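How do we know how warm the sea is?

The sea covers most of our planet, and its temperature affects the weather on land. Warm water gives heat and moisture to the air above it. Cold water takes heat away. Scientists who study the climate need to measure the temperature of the sea in many places, and they need to do it again and again for many years.

Buckets and thermometers

Sailors began by lowering a bucket over the side of a ship. They pulled up some water and put a thermometer in it. The method was simple, but it had a fault. On a windy day some of the water evaporated from the bucket on the way up, and evaporation cools water. The reading came out a little too low. Scientists who use these old records have to correct them.

Floats that sink on purpose

Today a lot of measuring is done by floats. A float is a tube with sensors, a battery and a small pump inside. The pump moves oil between the inside of the tube and a soft bag on the outside. When the bag fills, the float takes up more space but weighs the same, so it rises. When the bag empties, the float sinks.

The Tetance project looks after 18 floats. Float number 2349 is one of them. It drifts deep down and then comes up, measuring temperature and saltiness on the way. At the surface it sends its readings to a satellite, and the satellite passes them on to the Anen data centre. Then the float sinks again.

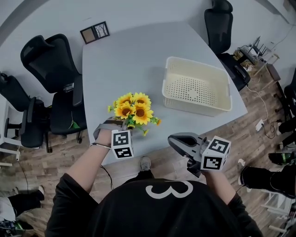

Artificial sunflowers held in a gripper.

Looking from space

Satellites can also measure the sea. Everything warm gives off infrared light, which our eyes cannot see. A sensor on a satellite picks up this light and a computer works out the temperature from it. There are two limits. Infrared light from the sea does not pass through thick cloud, and it comes only from the very top of the water – a layer thinner than a fingernail. Floats are needed for everything underneath.

Checking the numbers

Suppose a float near the surface reads 16 degrees Celsius and the satellite reads 15 degrees for the same place. One of them may be wrong, or both may be right, as the top layer can be cooler than the water below it. Scientists at the Plondard station compare many pairs of readings like this before they decide.

Words to know

Evaporate: to turn from a liquid into a gas.
Infrared: a kind of light we cannot see but can sometimes feel as heat.
Sensor: a device that measures something.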